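Front Page > Writing & Roleplay > Community News

Wemus opens its character archive again, and the Jandness crowd is already unpacking

4 min read

If you spent any part of the last few years writing in the Jandness setting, you will remember the sinking feeling when the old character archive on Wemus went read-only. You could still visit your people, so to speak, but you couldn't touch them. Your half-finished smuggler stayed half finished, and the typo in your healer's first line just sat there, looking at you, every time you went by. So it is a real pleasure to report that as of this May the archive is open for editing again, with all 854 character sheets carried over from the old pages, and that the first evening was as cheerful and as muddled as a family reunion in a house where the furniture has been moved.

For readers who are new to it, Jandness is a shared-world roleplay set in a harbor city built on top of an older, drowned one. Anybody can make a character, and most people start with one and end up with more than they planned. The best-loved residents are probably the Azimi, the tide-born families who can hold their breath for hours and who hold grudges a good deal longer than that. The villains, more often than not, come from Riruvix, the salvage company that owns the pumps and so, in a way, owns the streets. Between those two you can get an awful lot of story, and people have.

The new sheets ask for less than the old ones did, which will come as a relief to anyone who ever stared at the box marked "Blood type (if applicable)." There are now 8 sections, and only three of them have to be filled in before you can start playing: name, what the character wants, and what the character is hiding. The rest, from powers and weak spots to that long, lovely backstory you have been carrying around since school, can be added whenever you like. The archive team wrote in its opening post that it wanted newcomers "to be in a scene on their first night, even if all they know about their character is that she is late for a boat."

Backstories have a soft limit of thirty lines on the main sheet, and this has been the one sore point so far. Some of the older Azimi histories run to many times that, with grandparents and great-grandparents and a feud over a bell that I will not try to sum up. Those longer pieces haven't been cut. They sit on a second page behind the sheet, and a link at the bottom takes you through. A few writers feel that an extra click means fewer readers, and they may well be right, though others have said they are glad to have a short version to hand to somebody they have only just met in a tavern scene.

There is also a gentler rule about powers. Under the old system, a character made in the Riruvix labs could pick up one enhancement after another until there was hardly a person left under all the gills and claws (we have all written at least one of these, and there is no shame in it). Now each enhancement has to come with a cost that another player can see and use in a scene. It might be a limp, a craving for salt, or a debt to somebody unpleasant. Existing characters keep what they have, and their writers have been asked to add a cost when they next get around to editing.

If your old login still works, your sheets should be waiting for you under your own name. If it doesn't, leave a note in the lost-and-found thread with the name of any character you remember making, and please be patient, as the thread was already long by the time this was written. Unclaimed characters won't be deleted. They go into a part of the archive called the Boarding House, where they can be mentioned in passing by others but not played, so nobody will come home to find that their quiet lamplighter has been married off or thrown off a pier.

The first group story on the new pages, a flood-season mystery that begins with one of the Riruvix pumps running backward, opens for sign-ups at 7 p.m. this evening - and yes, brand-new characters are very welcome in it.
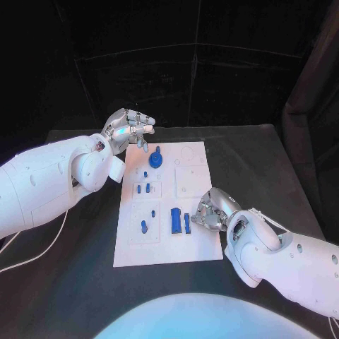 White robot arms over a board of blue parts.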